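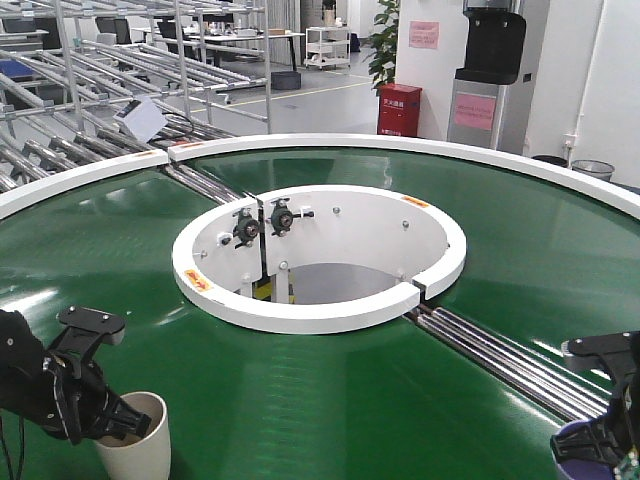
Tae-yang Pyo says you can tell a lot about a round conveyor from its rollers, and that he'd want to look at those before he even glanced at the belt. I started with the color, of course. I mean, look at that green! It's so glossy, and with the white rail curving along the outside it just pops.

So, welcome to the Prarnside page of my gallery. If you've been here before you know I like work spaces and the stuff in them, and you've maybe already sat through my Drundosdale pages (sorry, there are a lot of them, and I'm still sorting the ones from February). This page is all about the big ring belt, which I've wanted on the site for ages. I grew up thinking conveyors went in a straight line, like at the grocery store, and then the first round one I ever saw was at the airport with suitcases on it. I stood there so long that my aunt took my bag off for me.

My favorite part is the middle. There's a white hub like a little well, with a thick rim, and if you peek down inside there's a metal support with a yellow and black base. Two black bearing mounts are bolted to the inside wall, side by side, and I find them very pleasing for some reason. The silver rollers are what Tae-yang was on about, and fine, he's right, the ones toward the lower right corner shine like the trim on an old car.

Then there's the white cup standing on the belt. I'm a sucker for anything round sitting on something else round. And behind it all, up at the left, you get the pipe rack with its sloping shelves and roller tracks. I love a sloped shelf! My friend Vũ built one for the cans in her pantry after I went on about them all through dinner, and now I want one in mine (Kevwood, the place near us, sells the lumber, so I'm running out of excuses).

Comments are open, and Tae-yang has already used his to ask for more rollers. I'll see what I can do. The Drundosdale pages are next in line, as soon as I've picked my favorites and thrown out the blurry ones.

Page last updated Sunday, July 31, 2022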